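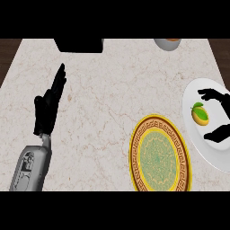 Words and testing: Bethel Gebreyes
Filed under: Worktop care
Price paid: £32 for the 756 ml bottle

Vastley Stone Sealer is a water-based impregnating sealer for marble, limestone and travertine. It is sold for indoor worktops and tables. I applied it in January to a honed marble kitchen run and to two polished offcuts from the same supplier, and have used the kitchen normally since.

Application

The surface must be free of wax and old sealer. I cleaned mine with a neutral stone soap and left it overnight. The product goes on with a lint-free cloth, stands for ten minutes and is then buffed off. A second coat follows after an hour. The label is vague on how much to use. Two thin coats on my worktop took a little under half the bottle.

Residue left beyond the ten minutes dries to a grey haze. On the polished offcut this came away with a damp cloth. On the honed stone it needed fresh sealer rubbed over it and a second buffing.

Staining

I put olive oil, black coffee, red wine and turmeric paste on the sealed offcut and on an untreated one. After one hour the sealed piece wiped clean of oil and coffee. Wine left a faint ring that lifted with a poultice. Turmeric marked both pieces, the sealed one less deeply.

Etching

No impregnator stops acid from attacking calcite, and the Vastley leaflet says so in small print on the back. Half a lemon left cut side down for five minutes dulled the polish on both offcuts equally. Anyone who preps citrus or tomatoes directly on the stone still needs a board.

Appearance

There was no darkening on white or cream stone. Brown veining looks very slightly stronger in raking light. Cirkeo's solvent-based sealer, which I used on the previous worktop, deepened the veins a good deal more and smelled for two days. Vastley's smell had gone by the evening.

Verdict

Good oil resistance, easy to apply, poor instructions. Four out of five. A larger bottle would suit long runs, but I have not found one on sale.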